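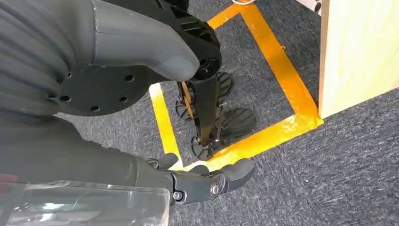
Fig. 1. Wrist camera view, with the hand above the carpet and a taped square on the floor.

Notes for session 16: Frames, and who is looking

Okay, so last time we got as far as the wrist camera and then I ran out of board. Let me pick it up with Fig. 1, and please keep it next to you while you read.

Find the yellow-orange tape. We know it's a rectangle on the floor, but your detector doesn't. It gets a bunch of edge pixels in the camera's own frame, and every time the wrist turns, those pixels go somewhere else. If you store the corners in camera coordinates and then move the arm, your corners are garbage. I know this sounds obvious! Half of you did it in the April homework anyway.

What you want is the chain:

base -> wrist -> camera -> pixel

The planner lives in base. The detector lives in pixel. Everything painful happens between those two, and most of it is the wrist-to-camera step (the hand-eye calibration, see Kwok-wai Yuen's handout if you missed it). I spent a whole evening in Tumeo chasing a bad grasp, and it was a sign flip in that one transform. One minus sign.

Second thing. Look how much of Fig. 1 is the robot itself. The arm and fingers take up a big piece of the view, and a depth-based obstacle map will happily mark them as obstacles. Then the planner says "start state in collision" and refuses to move at all. The fix is a self-filter: use the joint angles to work out where the arm should be, pad it a little, throw those points away before you build the map.

The clear plastic in the lower left corner is nastier. It's wrinkled, it has highlights on it, and it isn't in the robot model, so the self-filter doesn't know about it. Depth sensors tend to do strange things with clear, shiny stuff. For the homework, just mask that corner by hand. Yes, it's a hack - I'll take it.

Now, timestamps. Brisa Rosales asked why we can't just grab the latest transform and use that.
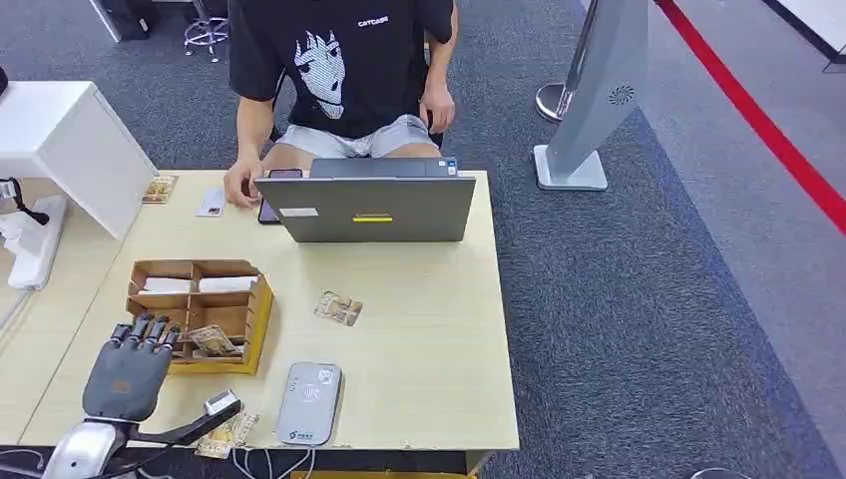 You can, if the arm is standing still. If it's moving, the latest transform and the latest image were probably not taken at the same moment, and the error grows with wrist speed. Always look up the transform at the image's stamp. In Trodevlow that's the "at" argument, and the default is "now", which I think is a terrible default, but I didn't write it.

The head view is gentler on you here, as long as the head holds still. Cards lying on a table barely change from one image to the next, so you can average. Once the fingers get close to a card, though, they start hiding it from the head. My usual recipe is plan from the head, correct from the wrist, and stop trusting the head pose for anything the hand is covering.

Homework, due before we start Abubakari:

1. Load the log and print the transform chain for frame 626.
2. Write the self-filter. Try 2 padding values and tell me what broke.
3. Redo your card poses using the image stamp. Send me both versions.

Reading: the Hirnanstead notes, the part on transform buffers. Skip the proofs.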